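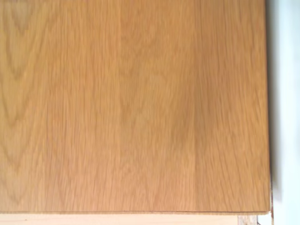

Tunden Household Furniture Repair Records

Data card, version 2
Issued 6 February 2023
Maintained by the Tunden Repair Archive

Summary

The Tunden Household Furniture Repair Records hold 2,825 entries describing repairs to domestic furniture. Each entry covers one visit by one item to a workshop: what the item was, what was reported wrong with it, what the bench worker found, what was done, and how long the work took. The entries were transcribed from paper job cards kept by two workshops, Rusis and Troncoso, and brought into a single format by the Archive.

The collection is text and figures only. It is intended for people studying repair, household goods and small workshop practice, and for teachers who need a modest table of real working records.

Contents of the release

jobs.csv – one row per visit, 2,825 rows
items.csv – one row per item of furniture, 2,329 rows
terms.csv – the 130 controlled terms used for faults and treatments
corrections.txt – changes made since version 1
licence.txt – terms of use

The number of items is lower than the number of jobs because some pieces came back. An item that returned keeps the same item number, and its visits can be put in order with the field visit_no.

Fields in jobs.csv

job_id: Number given by the Archive. It bears no relation to the number on the paper card.

item_id: Links the job to items.csv.

workshop: R for Rusis, T for Troncoso.

visit_no: 1 for the first recorded visit, 2 for the second, and so on. An item may have been repaired elsewhere before its first recorded visit.

fault_reported: The owner's complaint, shortened by the transcriber. Spelling has been corrected and names removed.

fault_found: One or more controlled terms, separated by semicolons. Where the bench worker disagreed with the owner, the two fields will differ, and this has been left as it stands.

treatment: One or more controlled terms, in the order in which they were written on the card.

minutes: Bench time. Drying and clamping time is excluded at Rusis and included at Troncoso. See Known problems.

outcome: Returned, returned unrepaired, kept for parts, or not collected.

Fields in items.csv

item_id: As above.

kind: Chair, table, chest, shelf, bed, desk, cupboard, stool or other.

main_wood: As written by the workshop. The Archive has not tested any timber and cannot confirm these names. "Oak" in particular was used at both workshops for solid oak and for oak veneer alike, unless the card says otherwise.

finish: Oil, wax, varnish, paint, none, mixed or not stated.

age_band: The workshop's own estimate, in bands of twenty years.

How the records were made

Both workshops used printed cards which were filled in by hand at the counter and completed at the bench. The cards were lent to the Archive in boxes and returned after scanning. Transcription was carried out by Faith Wanyama and Kiprono Tanui, each working from the scans. Nyokabi Rotich compared the two transcriptions and settled the differences, going back to the paper where the scan was unclear.

The list of controlled terms was drawn up by Volker Wiegand, who had earlier prepared the glossary for the Usuvance upholstery survey. Terms from that glossary were kept where they suited wooden furniture. "Loose joint", for example, carries over unchanged, while "sagging" was split into separate terms for seats, shelves and bed slats.

Cards that could not be read, or that recorded only a sale, were set aside. There were 69 of these. They are not included in the release and may be consulted by appointment.

Known problems

Bench time is not comparable between the two workshops. A reglued chair may show 40 minutes at Rusis and a full day at Troncoso for the same work. Users who need a single measure should treat the workshops separately. The Archive considered adjusting the Troncoso figures and decided against it, as the cards do not say how long the clamps were on.

The outcome "not collected" was applied loosely. Rusis used it after three months and Troncoso after a year, and a small number of items so marked appear again later with a new visit.

Water marks, heat marks and general fading were all written as "marked top" on the earliest Troncoso cards. These entries carry the term surface_mark_unspecified and should not be added to the more exact terms.

Chairs are over-represented in comparison with what is found in most homes. They are easy to carry to a workshop. Fitted cupboards are almost absent for the opposite reason.

Prices appear on most cards but have been left out at the request of both workshops.

Changes since version 1

The field treatment now preserves the order of work; in version 1 the terms were sorted alphabetically.

The kind "bureau" has been merged with "desk".

Duplicate entries arising from carbon copies have been removed.

"French polish" has been moved from finish to treatment wherever the card shows that it was applied during the job.

The column owner_district has been withdrawn. Taken together with the kind of item and the age band, it could have pointed to particular households.

Privacy

No names, addresses or telephone numbers of owners are included. Remarks about owners, of which the cards contain a fair number, were not transcribed. Bench workers signed with initials, and these have also been removed. Any user who believes that an entry identifies a person is asked to write to the Archive quoting the job_id, and the entry will be withheld while the matter is considered.

Suitable and unsuitable uses

The records may be used to study which faults occur together, how often repaired items return, and how treatments vary with the kind of furniture. They should not be used to estimate how long a given wood or finish will last. Furniture that never failed did not reach the counter, and the records say nothing of it.

Treatments are reported as they were carried out and are not recommended by the Archive. Several older entries refer to strippers and fillers that are no longer considered safe for use in the home.

Access and citation

The release may be copied and shared for study and teaching, provided that the source is named. Commercial use requires written consent. Please cite as:

Tunden Repair Archive, Tunden Household Furniture Repair Records, version 2.

Corrections

Suggested corrections should be sent to Kendra Chisholm at the Archive, giving the job_id or item_id, the field concerned and the proposed reading. Corrections are checked against the scan before they are accepted, and those accepted are listed in corrections.txt with the next version – the present text of version 2 will not be altered.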